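Footfall Noise in a Second-Story Apartment: Comparison of Three Underlay Materials
Project report, Building Physics Lab
Amrit Simard, Brittany Fehr, Ho-yin Liao
Supervisor: Vernon Kennedy 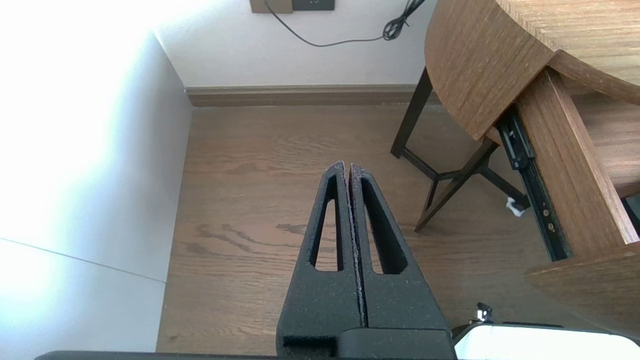
Impact noise is the sound produced in a room when something strikes the floor of the room above it. It differs from airborne noise, such as speech, in that the energy enters the structure directly and can travel through joists and walls before it is radiated from a ceiling. Carpet reduces it at the source. Hard floor coverings do not, and most apartments renovated in the last two decades have them. A brown floor with visible wood grain and darker streaks may be laminate or solid hardwood, and the two are hard to tell apart from above, but the surface pattern has no bearing on the sound level below. The layers under the surface do. This project compared three underlays beneath the same floating laminate and measured the level in the room below.

1. Background

A floating floor rests on its underlay without glue or nails. The floor and underlay together behave as a mass on a spring. Below the resonant frequency of this system there is no useful reduction, and near resonance the level in the room below can increase. Above resonance the reduction improves with frequency. A softer underlay lowers the resonant frequency, which is good for noise, but it also lets the boards bend at the joints under load. Manufacturers therefore limit the thickness of foam products.

Most published data are for concrete slabs. The building used here has timber joists with a plasterboard ceiling fixed directly to them. Results on timber floors are usually worse at low frequencies, and we expected the differences between underlays to be smaller than those quoted on product sheets.

2. Materials

Three underlays were tested:

Nirkham: closed-cell foam sheet, 2 mm thick
Pludurine: cork and rubber composite, 4 mm thick
Clakavero: wood fiber board, 5 mm thick

The laminate was the same in all cases, 8 mm thick with click joints. A test with no underlay was included as the reference. The laminate was bought from Bouchard, a local flooring dealer, in one batch to avoid variation between production runs.

3. Test site

The tests were done in two vacant rooms, one directly over the other, in a house made available by Dale Robichaud. The upper room has a chipboard subfloor on joists. Its old carpet and padding were removed in April and the subfloor was vacuumed. Three squeaking boards were screwed down before any measurements were made. Both rooms have one window and one door, which were kept closed.

The lower room contained two mattresses placed upright against the walls to reduce reverberation. These were left in the same positions throughout.

4. Method

A standard tapping machine was not available. We built a drop frame that released a steel ball with a mass of 40 g from a fixed height of 300 mm. The ball was held by an electromagnet so that the release added no sideways motion. A rubber ball of larger diameter was dropped from the same frame as a second source, to give an impact closer to that of a bare foot.

Drops were made at five positions in the upper room. The microphone was placed at three positions in the lower room, each at least 1 m from any wall. The signal was recorded and divided into octave bands from 63 Hz to 2,000 Hz. The maximum level in each band was averaged over all positions. A total of 978 valid drops were recorded. Drops were rejected when the background level rose during the recording, which happened mainly when buses passed. Later sessions were moved to 9:30 p.m. to avoid this.

Each underlay was left under the laminate overnight before testing so the boards could settle.

5. Results

Reduction relative to laminate with no underlay, steel ball, in dB:

Band (Hz): 63, 125, 250, 500, 1000, 2,000
Nirkham: 0, 1, 3, 7, 12, 16
Pludurine: 0, 2, 5, 10, 15, 19
Clakavero: 1, 1, 4, 8, 11, 14

With the rubber ball the results at 63 Hz and 125 Hz were within 1 dB of those above. At 500 Hz and higher, the rubber ball did not produce enough energy for the level to be separated from the background, and those bands are not reported.

The Pludurine sheet gave the largest reduction in every band from 125 Hz up. Clakavero was better than Nirkham at 250 Hz and 500 Hz and worse in the top two bands. None of the three gave a reduction of more than 1 dB at 63 Hz.

6. Discussion

The ranking in the upper bands follows what we would expect from the stiffness of the materials. The fiber board is stiff and has a higher resonant frequency, so its reduction rises more slowly. The foam is softer but thin, and it is compressed close to its limit where the chipboard is uneven.

The low-frequency result matters most to the person downstairs. Walking produces most of its energy below 100 Hz, and in this range the joists and ceiling move together as one structure. A thin layer under the laminate cannot change that. During informal checks, with Brittany Fehr walking upstairs in socks, the other two authors could not distinguish between the underlays by ear. With hard-soled shoes all three were easy to distinguish from the reference.

Sources of error include the small room size, which makes the 63 Hz band sensitive to microphone position. The spread between positions in that band was 4 dB, larger than any difference between products. The drop frame also touched the laminate at three points and may have added damping. We did not test for this.

7. Further work

A repeat with the ceiling below mounted on resilient bars would show whether the low-frequency level can be reduced from that side. The frame should be hung from the wall or from a separate stand. Long-term compression of the foam was outside the scope of this project and would need a loaded sample kept for at least one heating season.

The drop recordings and the drawing of the frame are stored in the lab folder under Kennedy, shelf 2.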